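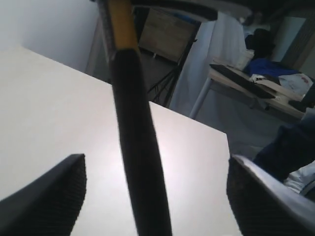

Borrowing from the Pullarside tool library: your questions

Last updated 8/14/23

I get the same questions at the door and in my inbox most weeks, so I've put the answers in one place. If yours isn't covered, email me and I'll add it when I next sit down at the computer, which might take a few days in summer!

What is a tool library?

Same idea as a book library, only you go home with a sander. You join, you borrow what you need for the job, you bring it back. Most of us use a big drill once or twice a year and then it sits in a cupboard under the coats, and I've never seen the point of every house on the road owning one.

Who can join?

Anyone over 18 who lives or works in Pullarside or the villages along the bus route. I need to see something with your address on it and something with your face on it. If you've only just moved, a tenancy agreement is fine.

How much is it?

Membership is £60 a year and you can borrow as often as you like. There's a deposit of £100 on the larger power tools – the tile cutter, the floor sander, the pressure washer – and you get that back when the tool comes home in one piece. Hand tools have no deposit at all.

How many things can I take at once?

Six. A set counts as one thing, so a box of chisels or a socket set only uses up one of your six. If you're doing a whole kitchen, talk to me first and we can usually stretch it.

How long can I keep them?

A week for power tools, a fortnight for anything you work by hand. You can renew by email if there isn't a queue. The wallpaper steamer nearly always has a queue, so please don't hang on to it through a bank holiday.

I've never used any of this stuff. Will I look daft?

No! I came to all this late myself. My first shelf sloped so badly that an orange would roll off it, and I lived with it for years. Tell me what you're trying to do and I'll suggest what you need, which is often less than you think. People come in asking for a nail gun when a plain hammer and half an hour would see them right.

Which hammer should I borrow?

For most jobs round the house, a medium claw hammer. The claw pulls out the nails you've bent, and you will bend some. For panel pins and picture hooks go for something lighter, and hold a small nail with a bit of folded card to keep your fingers out of the way. Try a couple before you choose. Hold it near the end of the handle and give it a gentle swing, and if your wrist feels dragged down, go lighter. For knocking wooden joints together you want a mallet, as a steel head will leave dents.

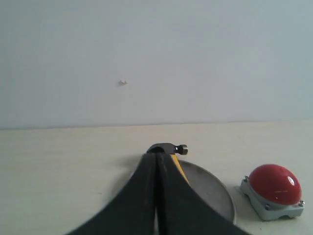

Gunhild Ragnarsson wrote in to say that I ought to tell beginners about pilot holes too, as she split three lengths of skirting before her neighbour showed her the trick. She's quite right. Drill a thin hole first, a bit narrower than the nail, especially close to the end of a board. Ask for the small drill bits when you borrow the drill, they live in a separate tin.

What if I break something?

Tell me. Things wear out, and I don't charge for a blunt blade or a tired battery. If you've dropped the jigsaw off a scaffold we'll have a chat about your deposit. Please don't try to mend anything electrical yourself, even if you're handy. I send all of that to Golestani on the high street and they test it before it goes out again.

Do I have to clean things before I return them?

Yes please. A wipe down is enough for most tools. Spades and forks want the mud knocked off and a dry with an old rag.

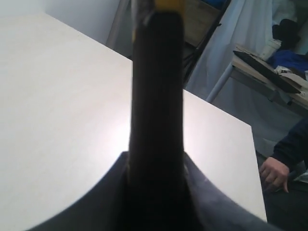

Paint rollers are the exception, I only lend the frames and the poles, and you buy your own sleeves. Tile cutters need emptying of water before they go in your car (ask me how my boot smelled last August). If glue or filler has set hard on something, leave it and let me know, as scraping at it can do more harm than good.

Can I give you my old tools?

Very possibly. I love old hand tools, rusty ones included. For power tools I can't take anything made before 2000, or anything without its guard. I'm full up with saws just now and short of clamps.

Do you run any classes?

A few. Gumari lets me use their back room after the café shuts, and we do basic drilling, sharpening and how to hang a door. Dates go up on the Stesard noticeboard and they fill quickly.

Where do I park?

On the road, but leave the gate clear. If you're collecting the floor sander, bring somebody with you, it weighs a ton.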